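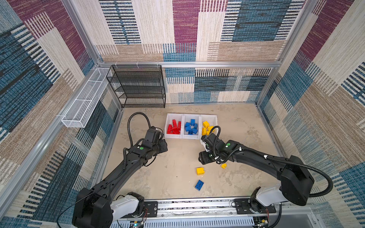
Woven-look walls in blue, magenta, cream and tan.

About Us

Hi, and thanks for stopping by! I started the Kasley Youth Boxing and Homework Club in Trarnlow because my own two kids had nowhere to go between the last bell and dinner, and neither did half the kids on our street. I'd boxed a little in college (badly), I had a set of keys to a drafty hall on Ayala Street, and I figured we could at least hang a couple of heavy bags and see who showed up.

Seven kids came that first November. Two of them spent the whole time sitting on the steps eating chips, and I counted them anyway.

These days we have 247 kids on the books, from second grade through senior year. It's still free. It has always been free, and as long as I'm the one answering the phone it's going to stay that way.

What we do

Doors open at 3:15. Homework comes first, and yes, we check! You get a snack, you get a table, and you get a grown-up or an older teen who remembers how fractions work (I do not, so please don't ask me). Once the homework is done we move over to the gym side for footwork, jump rope, bag drills and a lot of running. Sparring is only for kids 12 and up who have a signed form, a mouthguard and a coach's okay. Plenty of our members never spar at all and just like hitting the bag after a long day of algebra.

Officers from the town department come by to hold pads and play dodgeball. They're terrible at dodgeball. The little ones live for it.

In the summer we run a day camp out at Lonis Park, with swimming, fishing off the dock and one overnight in tents. Camp has room for 123 kids and the list fills up fast, so get your form in early.

Where the money comes from

Mostly pancakes! Our spring breakfast brought in $3,974 last year, and that went to new headgear, bus rides to camp and a water heater that I'd been begging for. The rest comes from local businesses, a small grant from the township and people who stick a twenty in the jar by the door. We're happy to show anybody the books if you want to come sit down with me and a cup of really bad coffee.

Joining up

Stop in any school day before 6:30 and ask for a yellow form. A parent or guardian has to sign it, and we need an emergency number that somebody will pick up. Bring sneakers, a water bottle and whatever homework is hiding at the bottom of the backpack. We have loaner gloves in every size, and hand wraps are on us.

If you'd like to coach or tutor, we'd love to have you too. You'll need a background check (we cover the fee) and one free afternoon a week. Parking is behind the hall, and the side door sticks, so give it a good shove.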